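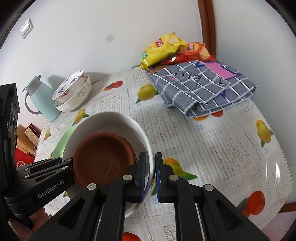

Oneck puzzle hunt ends after solvers dig up the wrong garden

The armchair treasure hunt that has kept a stubborn corner of the hobby awake since May is over, and the prize has gone to a pair of solvers who spent most of the summer convinced it was under a bandstand.

The Oneck Riddle, published by the small press Odell as a slim book of 12 paintings and some truly dreadful verse, promised a silver key to whoever could work out where it was hidden. Odell printed 300 copies, sold them faster than it expected, and then went quiet while buyers argued over whether the herons were letters, numbers or just herons.

They were numbers. According to the solution posted on the publisher's site on Saturday, the herons give the page order, the moon in each painting gives a line of verse, and the last word of each line spells out directions from the old Siregar boathouse. The key was 200 paces north of it, in a tin under a flat stone.

Many solvers got as far as the boathouse. Fewer agreed on which way was north, as the map on the back cover is printed upside down. Odell calls this a clue. The forum calls it several other things.

One team, working from a theory that involved the Fibonacci sequence and a great deal of coffee, dug two holes in a private rose bed and has since paid for the roses. Another submitted a solution running to about 300 pages - longer than the book by a fair margin - and was told it was wrong in a one-line email.

The winners, who play under the team name Uvari, have asked to stay anonymous and say they will keep the key on a shelf. It doesn't open anything.

Odell says a second book is being painted now. There will be no herons in it, though there may be geese.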